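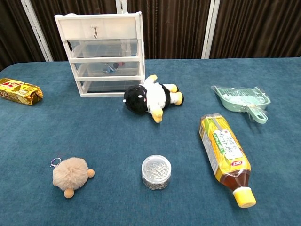
Dorothy Yeoman cried twice during the last episode, and she wants the producers to know that both times it was the fault of the gardener. Her message was among 1134 which viewers have sent to the celebrity gossip podcast Undar after it reported the separation of Sharada Nambiar and her co-star from the television drama Irkcombe.

Undar confirms today that Ms Nambiar will be the guest of a special live recording on Thursday at 7 pm, at the Culov Theatre. It will be her first long interview after the couple announced the news in a short statement in October.

"I am not coming to speak badly of anybody," said Ms Nambiar. "We had a good four years, and I have still his dog on weekends. But people have been very kind to me, and I would like to answer some of them."

The conversation will last 60 minutes and will be followed by questions from the audience. The programme will cover her departure from Irkcombe, the rumours about a second wedding dress – she promises a full answer – and her new role in the comedy Nair, in which she plays a divorce lawyer.

The theatre has 300 seats, of which 136 are reserved for subscribers of the podcast. The remaining tickets go on sale at the box office at 9 am on the day of the recording. Phones must be switched off during the interview. The episode will be available to all listeners the next morning, without cuts.

Media wishing to attend are kindly asked to write to the Undar press desk before noon on Thursday.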